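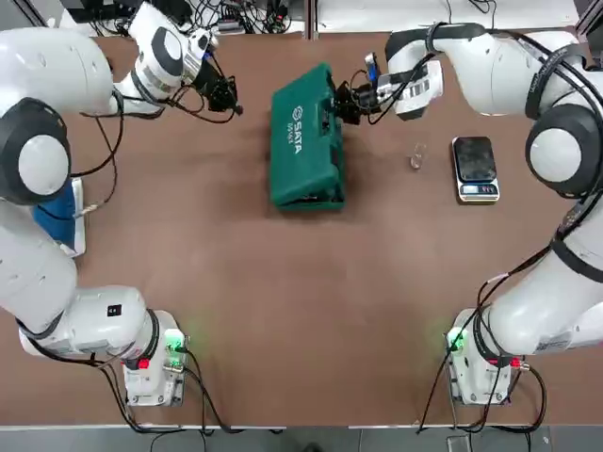
Bench Automation Team, Lukutgate

Budget season again! I'm Rasa Uibo, and for the next few weeks I'm the person who will be turning up at your desk asking what you need and what it costs. Sorry in advance (and yes, I do bring cookies).

The good news first: the second arm stays on the plan. Sevim Kaplan and I went back and forth on this all through April, and what settled it was going over the job list line by line and marking which jobs need two hands. More than we'd guessed!

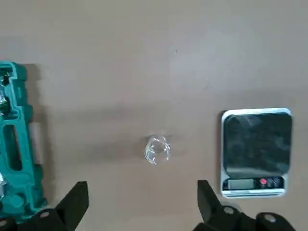
What I underestimated last year was the small stuff. The arms got a proper quote, three signatures and a meeting with pastries, while everything that sits on the table got one line called "misc." Well, misc. is where we overspent. A kitchen scale like the one on the right, a clear little thing to pick up, a foam tray with slots for the tools: none of it costs much by itself, but every station wants its own set, and things get borrowed and don't come back. So this year each station gets 200 dollars for props and bench items, listed separately, and Shinji Ikeda keeps the list. Please tell him before you order, even if it's just a glass.

Spare fingers are on their own line too. Bavura quoted us 2,264 dollars for a full set with mounting hardware, and Nurhan Güneş is getting a second price from Sarmiento before we sign anything. Lead time is 10 weeks, so I'd love to have this decided soon.
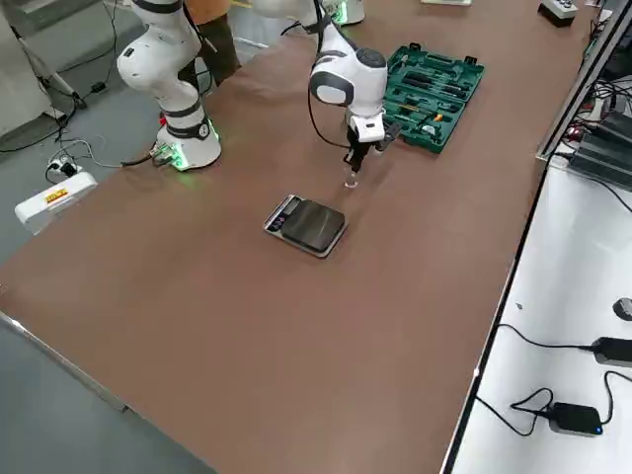 Then there's floor and table space, my least favorite spreadsheet. Ivcombe want the footprint of every new station before they'll talk delivery, and I had only ever sent them the size of the tabletop. But look at what lives next to ours: the power adapters on the white table, the tangle of cables behind the rail, the power strip down on the floor. All that needs room and outlets, so I've put in 1,000 dollars for side tables, cable trays and an electrician's visit. Ataberk Kozan thinks I'm low. He may be right, and if you've had wiring done lately, send me the bill so I can compare.

Wish lists to me by email, please, with a price and a link for each item. A rough price is fine for now.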